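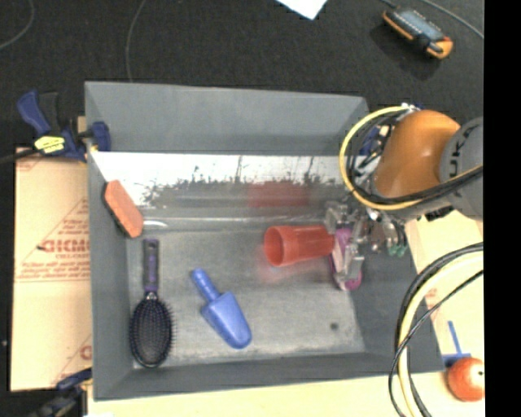 Gray bin and orange arm, from overhead

Hi all,

Hường Trịnh wrote on Friday:
> Has anyone tried the Suvetti chamomile tincture for sleep? My sister
> in Serinville swears by it but I'm nervous about mixing it with my
> valerian tea.

I took it most of April, 7 drops in warm water before bed, and I did sleep better (or my neighbor's dog got quieter, who knows!). I skipped the valerian those weeks, so I can't help with the mixing part - please ask your pharmacist, mine was really nice about it. It does taste like hay. Honey fixes most of that.

Also, does anybody still have the Görtz herb book? Mine's falling apart and I'm missing almost 300 pages, including all the good stuff on lemon balm.

Hugs,
Dee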